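Reviews > Home robots > Two-armed helpers

Stanura two-armed floor helper: a long test, and a grip that let go

26/09/2024, by the reviews desk, Irkville
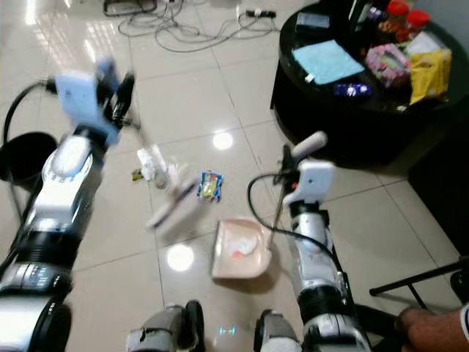

What went wrong with ours

I should say at the start that I was very fond of the Stanura before any of this, and I still am, a bit. It sweeps with an ordinary small broom and an ordinary dustpan, so there are no special heads to buy, and it copes with the sort of litter a real household drops: tissues, sweet wrappers, bits of clear plastic. Our floor is big glossy white tiles, which have defeated more than one machine in this office, and for weeks it hardly put a foot wrong.

The trouble began in the right gripper. It would be holding the broom handle quite happily and then, in the middle of a stroke, the fingers would ease open by a hair. The handle slipped round, the arm carried on sweeping as if all was well, and the brush end came up off the tiles. The first time, it only flicked a wrapper under the table (we keep our snacks there, so no great loss). The second time the broom left the gripper altogether and skidded into the skirting board with a crack that had everybody out of their chairs.

No harm done, but the part that bothered me was the arm. It went on swinging with nothing in its hand, and there was no fault light and no beep, only the red button, which I was very glad to have within reach. The log put the first slip at 1,031 strokes. The handbook asks for the finger pads to be looked at every 1,000, so we were a shade over, and I'll own up to that. Even so, I'd expect a worn pad to mean a poor grip and a warning, and we had the poor grip with no warning at all.

Drevska, who look after the machines here, were kind on the telephone and sent new pads and a software update. Fitting the pads took 2 small screws a side and a good deal of muttering. We've had 105 strokes since without a slip, far too few to call it cured, and I'll add a note in October when it has done a proper stint.

Would I buy one? If you've a clear room and you're happy to stay near the button, yes, I think I might. With small children or a dog about, I'd wait until it can tell when its hand is empty. I'd also keep mains leads well away from the sweeping area. The Tăng we tried in the spring is slower and can't manage a dustpan, bless it, but it did stop dead whenever it dropped something.

Contact the reviews desk | © 2024 Irkville | Back to top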